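**Startpose vor dem Greifen: Abstand verbindlich festlegen?**

**korg_27** – 16:02
Für unsere Arbeitsanweisung zu Tischaufgaben (Croissant auf Teller, Filzmatte als Unterlage) schlage ich vor: Hand geöffnet, kein Kontakt zu Objekten, Daumenspitze nicht über der Matte. Erst dann Freigabe der Bewegung. Bei Hatik steht dazu nur »sichere Ausgangslage«, das ist nicht prüfbar.
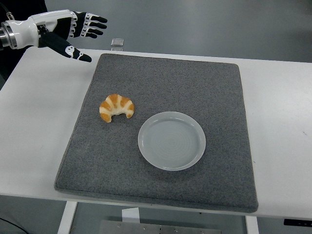

Offen ist für mich, ob der Abstand als Zahl in die Anweisung gehört oder ob eine Sichtprüfung durch den Bediener reicht.

**Furnival_B** – 16:27
Zahl. Eine Sichtprüfung protokolliert jeder anders. Bei Meireles hatten wir 2659 Durchläufe, ein Teil davon war wegen uneinheitlicher Startposen nicht vergleichbar.

**anselmo.b** – 16:41
Widerspruch. Ein fester Wert passt nur zu einer Objekthöhe. Ich würde die Gelenkwinkel der Startpose speichern und eine Toleranz von 2 Grad zulassen. Den Abstand zum Objekt regelt dann die Lage der Matte, die gehört am Tisch markiert.

**Furnival_B** – 16:50
Gelenkwinkel sagen nichts, wenn der Tisch verschoben wurde. Dann braucht ihr zusätzlich einen Referenzpunkt an der Tischkante.

**korg_27** – 17:16
Ich nehme beides in den Entwurf: Winkel mit Toleranz, Referenzpunkt vor Schichtbeginn prüfen. Den Mindestabstand lasse ich bis April offen.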